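Give New Parents Fewer Classes and More Visits
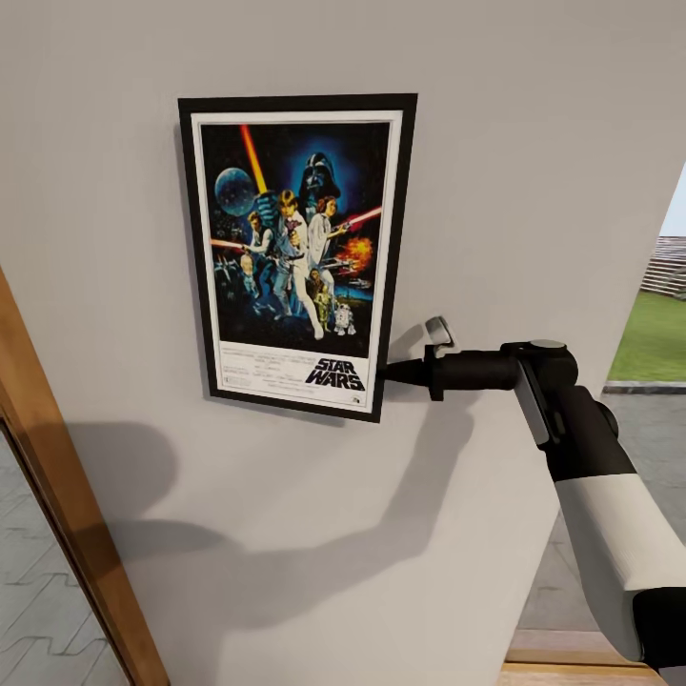

Most hospitals in this country will offer you a class before you have a baby. Some offer a whole series. You can learn about labor positions, infant CPR, swaddling, car seats and breastfeeding, usually in the evening, usually in a room with stacking chairs and a plastic pelvis on the table. I taught the breastfeeding one for six years. I think we should cut it in half and spend the money on sending somebody to the house after the baby is born.

I should say where I'm coming from. I worked as a postpartum nurse before I taught, and I now do home visits for a small practice called Amaral. So I have an interest in visits being paid for. I also had an interest in the classes being paid for when I was teaching them, and I still thought they were doing less than we claimed.

The trouble with the class is timing. A person who is 34 weeks pregnant is thinking about the birth. That is the big event on the calendar and it takes up all the room. You can stand up front and explain what a good latch looks like, and people will nod and write it down, and very little of it will be there at three in the morning on day four, when the milk has come in and the baby is screaming and won't open wide. I had parents call me who had sat in the front row and asked good questions. They didn't remember the part about hand expressing a little first to soften things up. I don't blame them. I wouldn't have either.

The doll is the other trouble. A doll holds still. It doesn't arch its back or fall asleep after two minutes or clamp down. Everybody in class can position the doll. Then they go home feeling that they have learned the skill, and when the real baby doesn't cooperate they decide that they are the problem. I saw this so often that I started telling classes to expect it, which helped a bit, though you can't really warn somebody out of a feeling.

Compare that with a visit. Last October I went to see a couple on the second floor of a building with no elevator, four days after a cesarean. The mother had been told to bring the baby in to the clinic for a weight check and had been dreading the stairs since she got the appointment card. I was there for an hour and a half. For the first half hour I mostly sat and watched. She was feeding on a soft couch that swallowed her, so that she had to lean down to the baby with her shoulders up around her ears. We moved to a kitchen chair with a pillow behind her and a stool under her feet. That took care of most of the pain. There is no way I could have taught her that in a class, as I had never seen the couch.

I could list a lot of visits like that one. The fix is often small and it is often about the house. The crib is in a room too far from the bed. The pump flanges are the wrong size. A grandmother is giving bottles overnight out of kindness and hasn't mentioned it. A father would like to help and has been told, by well-meaning people, that there's nothing for him to do until the baby is older. You find these things out by being there.

Keith Goodwin, who ran the education department when I was teaching, used to argue with me about this, and his arguments deserve an answer. His first was cost. One instructor can teach a dozen couples in an evening, and one visiting nurse can see maybe four families in a day, fewer if they live far apart. That's true. A program serving 2000 births a year can't visit everyone for what it spends on classes now. But it doesn't have to visit everyone three times. One visit in the first week, offered to all, with a second for the families who need it, would be a big improvement on what most people get. Right now that is a phone number on a sheet of paper in a folder with a lot of other sheets of paper.

His second argument was that people like the classes. They do. The surveys came back glowing. I'd point out that we handed out those surveys at the end of the last session, before anyone in the room had a baby. If you had asked the same people two months later what had helped them most, I think you'd have heard something different.

His third was that the classes let people meet each other, and here I think he was right. Some of the friendships made in those rooms have lasted for years. I'd keep a shorter class for that reason alone. Cover when to call for help, what normal newborn sleep and feeding look like, and who to call. Leave a lot of time for coffee. The rest can wait until there is a baby to practice on.

There is also the matter of who gets left out. Evening classes suit people with regular daytime jobs, a car and a partner who can come along. They don't suit a woman who works nights or one who has a toddler and no sitter. We used to talk about these women as hard to reach. They all had addresses. A good number of them would have opened the door.

Not all of them, of course. Some people don't want a stranger in the house, and some have had bad experiences with officials of one kind or another and will assume you are there to check up on them. My colleague Ingeborg Seidel handles this better than I do. She calls first, says exactly what she'll be doing and how long it will take, and tells them not to clean. If they say no, she offers to talk on the phone and asks again the following week. A visit has to be something a family can turn down without any consequences, or it stops being help.

I still get asked by pregnant friends whether they should sign up for a class. I say sure, if you'd enjoy it. Then I ask whether they know who is going to come by in the first week, and most of them haven't thought about it yet. I'd start there. Ask your hospital whether it sends anyone, and if it doesn't, ask why the class has a budget and the visit doesn't.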